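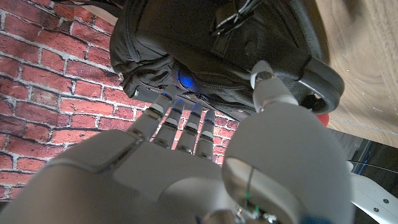
*The hand at the backpack, brick wall side of the demonstration room.*

**Memwood project – progress report to Nuscombe**
August 22, 2023

This report covers the open day at Pliltcombe and the work leading up to it. We had 30 visitors signed up and 17 came, mostly from local schools and two packaging firms. Tsung-han Tai ran the robot and Rocío Goicoechea took questions.

The task on show was handling a soft bag. Visitors asked for it more than the box-stacking task, so we gave it most of the afternoon. Bags are hard for us – the fabric sags and the opening moves when an arm touches it.

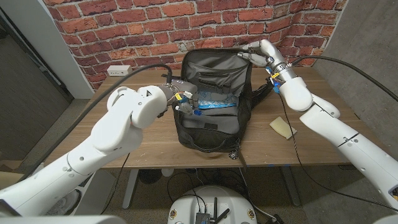 *Both arms at the open backpack, with a light blue item inside.*

Before the open day we logged 348 practice runs on bags and pouches. The logs are stored with the Collado files and can be sent on request. Sorting them by bag type is still to be done, and Rocío expects it to take about 5 working days.

Spending is within budget apart from cables, where we went over by a small amount. We would like to move the unused travel money to cover it.

Two visitors asked to come back with their own bags. We have offered them a date in November and will send their feedback with the next report.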